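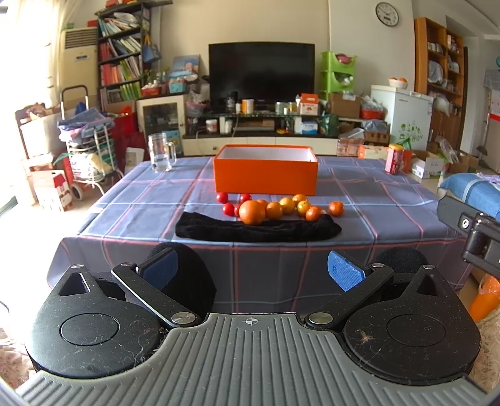 The Avach hand-held gripper is the one I keep telling people to buy first, and I've now put it up against the Mallik on the same job. I wanted fruit, a mix of sizes, nothing nice and uniform. A big orange next to cherry tomatoes is a mean test for any pair of fingers, and the blue pads are what I was really comparing (the ribbed body is just comfy to hold!). The Mallik pads are harder, and I found myself squeezing more than I wanted to on the little stuff.

Pads come 2 to a pack, in soft or firm. I'd go soft for food and firm for boxes and tins. Swapping them takes a small screwdriver and a bit of patience – don't overtighten, I've stripped one already.

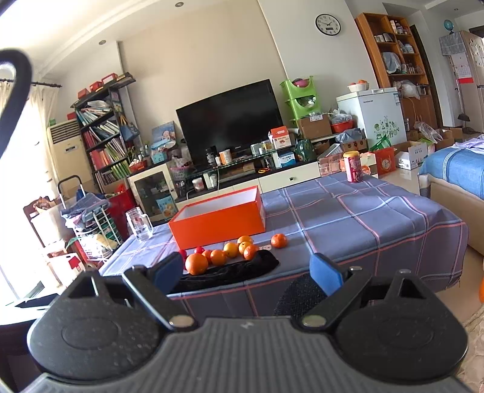 The Gurkuvberg finger set fits too, if you need a longer reach, but it feels floppy to me and I went back to the standard fingers the same evening. Sobia Dogar likes it better than I do, so ask her if you're on the fence. She runs hers with the Yousafzai controller and swears by the pair.

Avach gripper, complete: part 1401
Soft pads, pack of 2: part 1713
Orders over $50 ship free

Firm pads are back in September – email me and I'll put a set aside for you.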